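# Brendum Table Paint, Matte Gray

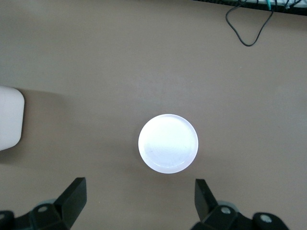
Hellwig Home & Workshop Catalog | Issue 9 | Page 272

We've carried plenty of furniture paints over the years and this is the one we keep taking home ourselves! Brendum makes it for tabletops, desks and shelves that get used every day (coffee, homework, seed packets, the lot), and it dries to a soft, flat finish that's lovely to run your hand over.

The gray has a good bit of brown in it, so it sits well next to oak floors and old pine chairs. In a north-facing room it reads cooler, and under a warm lamp it goes almost to mushroom. If you're torn between this and Wolen, our darker gray, get the sample card for both and leave them on the table overnight. Wolen is beautiful too, but it shows flour.

**How much to buy**

One can does a six-seat dining table with 2 coats and usually leaves enough for touch-ups. Bare wood drinks up more, so prime it first with Clerkach Wood Primer. Already varnished? Scuff it with 220 paper, wipe off the dust and go straight in with the color.

**Putting it on**

Use a short foam roller and work the long way down the table. Keep the coats thin! It levels out nicely if you leave it alone, and going back over a patch that has started to set is how you get those little ridges along the edge. Wait 9 hours between coats, longer if it's a sticky July day. You can eat at the table the next evening, but hold off on hot dishes and tablecloths for two weeks while it hardens all the way through.

**Looking after it**

Warm water and a drop of dish soap. Skip the scouring pads, which leave shiny spots on any matte paint. For pencil marks, a plain white eraser works better than you'd think.

**Details**

- Finish: flat matte
- Cleanup: soap and water
- Sizes: sample card, pint, quart
- Roller: short foam, sold separately
- Sanding between coats: optional, 300 grit if you like it extra smooth
- Not for floors, cutting boards or outdoor furniture

The Clerkach primer is on the facing page, along with the foam rollers and the small trays that fit them.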